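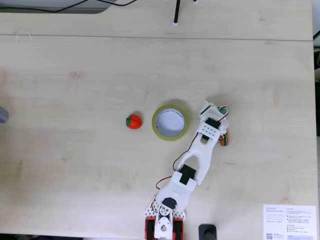 Figure 7.1 A pale wooden desktop seen from directly above. Look for the long seam, the small knots, and the roll of tape lying flat.

CHAPTER 7
The Surface You Work On

Put your hand flat on the nearest desk and slide it slowly from one side to the other. What did your fingers run into? A ridge, a dent, a sticky patch, a crumb from lunch? Most of us lean on a work surface for hours every day and could not draw it from memory. This chapter is about learning to read one, and it happens to be the chapter I most looked forward to writing!

Start with the wood in Figure 7.1. The faint streaks running across it are grain, and grain is a record of how a tree grew. The darker spots are knots. A knot marks the place where a branch once joined the trunk, and the fibers had to bend to get past it (a bit like water going around a stone). In Section 7.2 you will learn how grain direction affects planing, sanding, and the way a top swells and shrinks through the year.

Now find the seam. It crosses the upper part of the desktop and divides it into a narrow back strip and a much larger front panel. Seams like this turn up on all kinds of desks, and they are worth a close look every time. On some desks the back strip lifts up to hide cables. On others it is fixed, and the joint is simply where two pieces meet. You can't always tell which from a picture, so when you have the real desk in front of you, run a fingernail along the line and press gently on both sides. Does anything move?

Then there is the tape. A roll of tape is one of the best layout tools a beginner can own. It will hold a paper pattern still while you trace it, mark a line you don't want to cross with a pencil, and keep two thin parts together while you check the fit. Kept within reach, it gets used. Kept in a drawer, it gets forgotten, and you end up holding the pattern down with your elbow.

Stella Mussa, who taught bench skills at the Trotcombe workshop, used to begin her course in October by handing out blank paper and asking everyone to map their own desk. No tools, no lecture, just a pencil and the top in front of them. People grumbled for a few minutes and then got completely absorbed. We have borrowed her exercise for the first activity, and I hope you enjoy it as much as our test classes did.

In this chapter you will learn to
- recognize grain, knots, and seams, and describe them in plain words
- tell a scratch in the finish from a scratch in the wood
- plan where tools and supplies should sit while you work
- clean and protect a wooden top

Words to know
grain, knot, seam, panel, finish, reach zone

Before You Begin: Map Your Desk
You will need a sheet of paper, a pencil, and a ruler. Work in groups of 2.

1. Draw the outline of your desktop, as large as the paper allows.
2. Add any seams, knots, dents, or stains you can find by looking.
3. Close your eyes and feel the surface. Add whatever you missed.
4. Sit in your normal position and mark how far each hand reaches without leaning. Shade that area lightly.
5. Trade maps with your partner and try to find every mark on each other's desks.

Keep your map. You will need it again in Section 7.4, when we decide where the tape goes.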